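Software Reviews > Robot Programming > Task Planning

Zenby task planner: a review after a summer of sorting bricks

By Kyriaki Politis

Print this page | E-mail this to a colleague

I wanted a planner that does not force me to write a new state machine each time the task changes. Zenby was recommended to me by Jagadeesh Warrier, who uses it with one arm. We have two, so my questions were a little different from his.

You describe the goal in a short text file: which objects exist, where each kind must go, which arm may reach which area. Our file for color sorting has 65 lines. The same job in our old code, Druvska, needed 600, and I was the only person who dared to edit it.
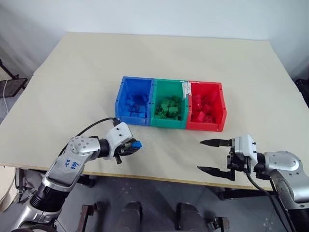

Left gripper with a blue brick, near the blue bin. The right gripper is open.

The best part is arm assignment. Zenby looks at both workspaces and gives every pick to one arm, and it keeps the other arm out of the way. With the default settings it is too careful, and an arm often waits when it could already move. Lower the value "clearance_margin" in small steps and test in simulation after each one.

Replanning is good also. If the perception module reports that a brick has moved, the planner keeps the steps which are still valid and changes only the rest. On our computer a new plan takes 156 milliseconds, and I do not feel this delay when I watch the arms.

Perception is the weaker side. The supplied color detector does not separate well a brick on the table from bricks of the same color in a bin behind it. I had to draw a mask over each bin by hand. Bricks that lie close together are sometimes reported as one object, and then the grasp point falls in the gap between them.
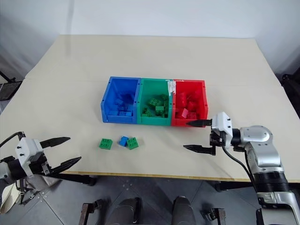 Two green bricks and a blue one in front of the bins, both grippers open.

The log viewer is slow with long runs, and the search field forgets what you typed. The manual has 230 pages but explains the error codes in only one of them. Rekha Arumugam from support answered my two letters quickly and with patience.

I recommend Zenby for two-arm work, if you bring your own detector. Version 2 is promised for September, and I hope the mask editor will be in it.

Contact us | Copyright 2019 Kadell Reviews | Back to top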